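Brillthorpe Potting Bench

README, version 2

Welcome! Brillthorpe is a growing collection of pictures and short notes on the small things people keep on a potting bench: gloves, trowels, pots, and the flowers (real or artificial) that end up in them. It began as a folder shared between two allotment groups in Budbridge and got out of hand in the nicest way.

The collection holds roughly 2,000 pictures in 40 folders, one folder per bench. Each has a plain text file listing the tools, their colours and how they were laid out. Dotted knit gloves have a tag of their own, and so do coloured trowels, which I love.

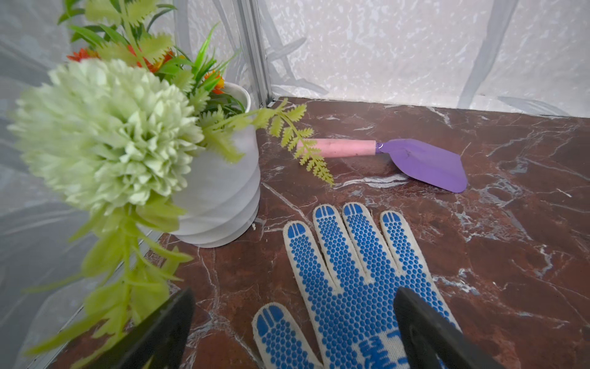
A reader signing as Calvo wrote in to say that artificial stems ought to be kept apart from living plants, as anyone looking up potting advice will only be muddled by silk chrysanthemums. Fair point! From January they carry the tag "artificial", and 200 older entries have been gone over again to match.

Using the notes

Search by object first ("trowel", "glove", "flowerpot"), then by colour. Handle and blade colours are listed separately.

Still to do

Watering cans are thin on the ground, and twine is hardly covered at all. If you have a bench with either, please send it in!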